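Chapter 4
House Rules: Working Safely and Tidily Around Arms in a Lived-In Room

I'll start this chapter with a confession. For my first two years in this work I thought safety rules were for people with fences. You know the kind of place - yellow lines on the floor, a gate with an interlock, a big red button every few yards. Then I moved over to home tasks, where there is a rug, a lamp, somebody's laundry and not one yellow line anywhere, and I had to learn the whole business again from scratch (mostly from people younger than me, which was good for my manners).

So what do you do when the workspace is a living room? You still have rules, and you write them down. At Drimoneo, where I did most of my learning, the house rules fit on one sheet of paper, taped up at eye level by the door. We'll go through the whole sheet in sections 4.2 to 4.6. For now I just want you to get a feel for the sort of thing it covers.

The first line on our sheet was about the floor. Walk it before you power anything up. Look for cords, power strips, shoes, bags, anything a foot or a wheel or an elbow joint could catch. I used to do this with my coffee in one hand, and Fung-ping Hung sent me back to do it again without the coffee. She was right! You look down properly when you have nothing to spill.
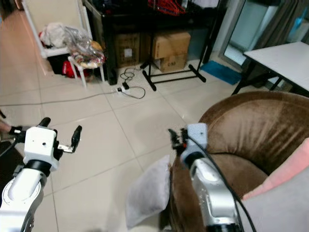
The second line was about who is allowed where. We had a simple habit: one person holds the stop, and that person does nothing else. No holding the stop while you fold a shirt, no holding the stop while you answer a message. If the person with the stop needs to scratch their nose, fine, but if they need to leave, the arms go down first and then they leave. I have seen grown adults argue about this at four in the afternoon on a Friday, and I have been one of them.

Third, soft things. Beginners worry about hard objects, and of course you should respect a table edge. But cloth is what fills up the logbook in a home setting. It drapes, it snags, it hides the fingertips, and it can drag a cushion along with it. Our rule was that before closing on any fabric you had to be able to say out loud what was underneath. If you couldn't say it, you backed off and looked again. This slows you down a lot in the first week and hardly at all by the third.

I kept a tally during one long stretch in May, when we were getting ready for a review by the Trevik people. We logged 354 runs. In 134 of them somebody called a pause, and I remember being a bit embarrassed by that number until the reviewer told me she'd have been far more worried by a small one. Only 15 of the pauses needed a written note afterward. The rest were things like a cord creeping toward a joint, or a visitor wandering in to ask where the bathroom was.

That brings me to the question that comes up every time I teach this chapter, which is when a pause should be called. My own answer has always been early and often. Go slow near upholstery, stop if the cloth bunches up in a way you didn't plan, and don't try to rescue a bad grip by pulling harder. 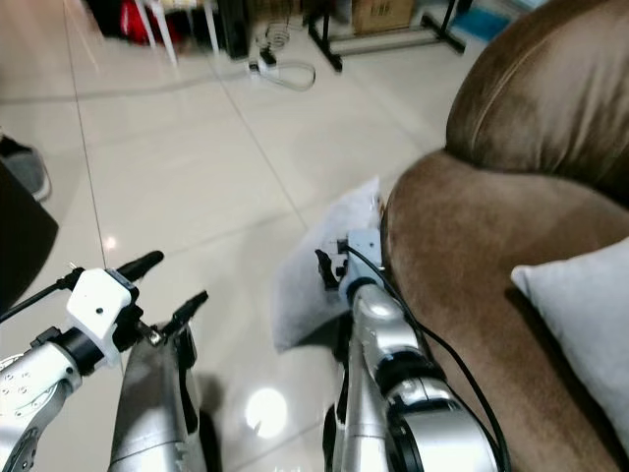 Malcolm Bramwell disagrees with me on part of this, and he asked for his side to go in the book. His view is that a rule saying "stop whenever you're unsure" is too loose to train anyone on, because new operators are unsure all the time and old ones never are. He would write down three or four plain triggers - contact you didn't command, a finger you can't see, a person inside reach, a cable under tension - and make those a stop with no discussion. Anything else, he says, is judgment, and you should call it judgment and leave it off the sheet.

I've gone back and forth on that for years. I like his triggers so much that I stole them, and you'll find all four in section 4.3. I still keep the looser rule as well, down at the bottom of the sheet, in smaller type.

Before you read on, find a room you know well and write your own one-page sheet for it. Don't peek at ours yet. Keep it under ten lines, use words your neighbor would understand, and put your name on it. You'll be marking it up in red when we get to section 4.6.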